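Nevlow After-School Cooking Club
Progress report to the Lanar Fund
October 15, 2023

Hi Pranab,

You asked for something short and readable this time, so I'm just going to write it the way I'd tell it to you over coffee. The spreadsheet Tullio put together is attached separately and has all the receipts in it (yes, even the parking ones).

The big news is that we're full! We have 30 kids signed up for the fall, which is every place we have, and there's a waiting list taped up inside the office door. When we started back in April we were begging parents to give us a try, and I spent a whole afternoon outside the Bhuiyan Street library handing flyers to people who mostly wanted to return their books. So this feels pretty great.

We meet twice a week in the church hall kitchen. The younger group does cold food only: fruit, wraps, salads, dips, anything on a stick. The older group gets the stove, and Rajitha Siriwardena runs that side of things. She used to cook for a hospital, so she's very calm about hot oil and not at all calm about dirty dishcloths. The older kids have gotten through lentil soup, flatbread, two kinds of fried rice and a vegetable curry that went so fast I never got any.

Fruit skewers have been the hit with the little ones, and they're cheap, too. We buy the plain wooden ones by the bag.
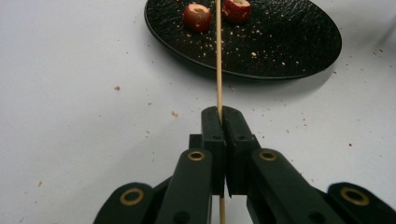

Are the younger kids using knives yet?
Only the short serrated ones, and only on soft fruit with an adult at the same table. Anything hard gets cut up by a grown-up before the session, and we'll look at that again after the winter break.

On to money. The grant for this half was $1,000, and as of today we've spent $600 of it. Most of that went on groceries, which cost more than I planned for, mainly cheese and cooking oil. We also replaced the blender (the old one started smelling like a burning tire) and bought a second set of measuring cups after the first set slowly disappeared. I budgeted for aprons and haven't bought any. Dilani Akanda's sister sewed us a stack out of old curtains and wouldn't take a cent for them, so I'd like to move the apron money over to groceries if that's okay with you. Could you let me know by email? Tullio wants it in writing.

What hasn't gone so well: the recipe booklet. I promised you a printed one by now and it isn't done. I have 11 recipes typed up and tested, but a few of them came from families who cook by feel, and "enough flour" is hard to put in a booklet. Dilani has been going over to people's houses with a kitchen scale and weighing things as they go into the bowl. It's slow, but the recipes are coming out a lot better for it. I'd now say it'll be ready for the spring, and I'm sorry for the slip.

We also lost two sessions to a broken water heater in the hall. The landlord fixed it, after some phone calls. I've added both sessions to the end of the term so the kids won't miss out, and the rent stays the same.

One thing I didn't expect was how much the parents would want to stick around. Pickup used to take five minutes. Now there's a crowd in the doorway trying whatever got made, and I've started setting out extra plates. A couple of moms asked if we'd run something for adults, even one evening a month. I told them I'd ask. So I'm asking! I don't need an answer now, but I'd love to talk about it when you visit.

A quick word on picky eaters, as you brought that up last time. We don't make anyone eat anything. They do have to help make it, and they can take it home in a box. Plenty of kids who swore they hated a thing have eaten it once they'd made it themselves, and one boy now puts cucumber in everything. Apples are still the safest bet in the building.
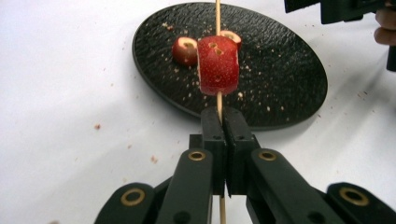 Apple on a skewer, with the plate behind.

For the rest of the term, the older group moves on to baking, starting with Rajitha's seeded rolls. The younger group will be doing soups in the slow cooker, with grown-ups handling the hot part. I also need to renew our food safety certificates, and I've set that money aside already.

Come by any time we're open. Bring a container, you'll be sent home with something.

Thanks so much,
Jamila Barua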